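May 15, 2020 — Ekik, disassembly task, student build

Gripper mount re-torqued before the session. Linkage play on the left finger is down to 2 mm at the tip. Bogdan set the approach angle for the drive bay at 34 degrees; 26 put the housing too close to the bezel.

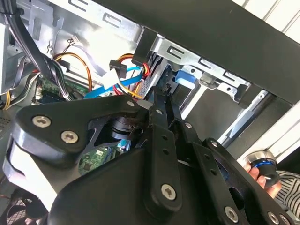

Do we need to re-zero the fingers after every case swap? Only when the wrist has been powered down; otherwise the stored offset holds.

Logged 5 approaches under the new angle. Cadi has the joint files. Open item — cable avoidance near the drive cage is still hand-tuned. Nighat wants it in the planner before the August round.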